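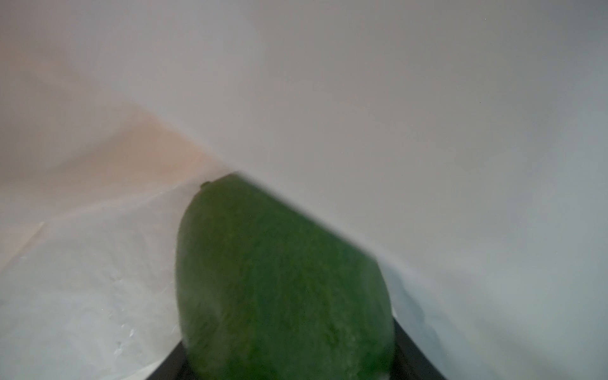 Grocer's "ripe today" avocado promise leaves shoppers doing the squeezing

October 2018
By Jummai Balogun

Search this site Go Enter keyword

Pranik, the grocery chain with 4 stores in the Eltenitz area, says its new sticker program will end the guessing at the avocado bin. Shoppers may want to keep guessing a while longer.

Under the program, each avocado gets a small paper sticker marked "today," "two days" or "weekend." The stickers come from Flomolard, a produce labeling company that sells the system to grocers for a yearly fee neither side would disclose. Stickered fruit costs 20 cents more than the plain kind.

A Pranik press release says the labels were right "nine times out of ten" in a trial held in July. Asked for the numbers behind that claim, the company sent a one-page summary. It says 1,067 avocados were labeled during the trial. Further down, it says 272 of them were cut open and checked.

How those 272 were picked is not explained. The summary also doesn't say who did the cutting, or what counted as ripe.

"They were chosen by trained staff using normal store methods," said Ekene Adeyemi, a spokesman for Pranik. He said he did not know whether the staff could see the stickers before they cut the fruit. He later wrote in an email that the question was "not really relevant to the customer experience."

Fatima Chukwu, who ran the produce department at the old Mazurek market for 19 years, thinks it matters a great deal. If you already know the sticker says "today," she said, you will probably find a way to call it ripe.

She also wonders what happens once the fruit gets home. An avocado left on a sunny counter and one kept in the refrigerator are on very different schedules, and the sticker is the same on both. The press release has nothing on storage. A shelf card at the Eltenitz store does tell customers to "keep in a cool place," in small type under the price.

Refunds are another soft spot. Pranik advertises a money-back guarantee on stickered fruit, but the terms at the service desk require a receipt, the sticker and at least half of the avocado, all returned by closing time on the day of purchase. A buyer whose "weekend" avocado is still hard on Sunday would appear to be out of luck. Adeyemi said managers "have discretion."

The company says 481 shoppers filled out comment cards during the trial and that most liked the idea. The cards asked whether customers would enjoy knowing when their avocado was ready. They did not ask whether the stickers had been correct.

The program starts in all Pranik stores next week. Plain avocados will still be sold, in a smaller bin.

Comments (3)

Damilola Oyelaran
Bought two marked "today" during the trial. One was fine and the other could have gone through a window. Never heard about any comment card.

B. Wyss
20 cents for a sticker I have to peel off. My thumb is free.

tollroadtess
To be fair, I tried four of them and they were all good. But who is bringing half an avocado back to the service desk?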